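Open day at the Riltier works, Fasholm

I'd been meaning to go to one of these for years, and on 24th September I finally got the early ferry over to Fasholm with a flask and a very squashed cheese roll. Riltier make paint, mostly for boats and beach huts, and once a year they open the whole place up (free, but you do have to book, and the tour groups are only 12 people).

We started in the mixing hall, where the smell hits you before the door's even open. There are 4 big vats and our guide let us peer into 2 of them, one full of a grey-green called Willow and the other a pale blue called Sanna, which I've now decided I need for my back gate. I asked how long it lasts in salt air and got a very long answer! Short version: sand it properly first, and don't paint in February.
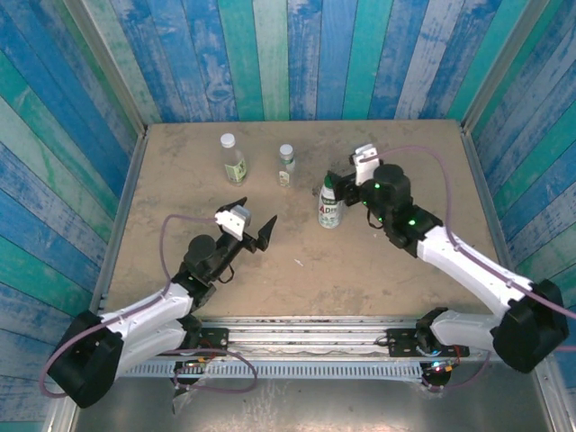
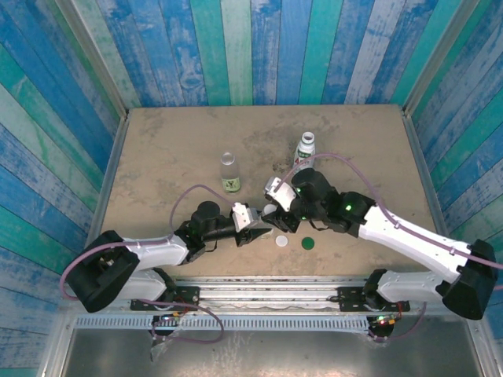
Bryony's Days Out

After that came the bit I liked best, the old colour books. They go back to when the firm only did fishing boats, and every page has a little brushed square with a note in pencil next to it. Some of the blues have gone nearly white with age and I loved those more than the fresh ones. I'd have stayed all afternoon, but the next group was waiting.

Lunch was fish soup in the canteen, very good, bread a bit stale. The shop is tiny and the queue was silly, so go there first if you want tester pots. I came home with 4 of them and no idea where I'm going to put them all. The last ferry back was packed, by the way, so leave yourself plenty of time for the walk down to the harbour.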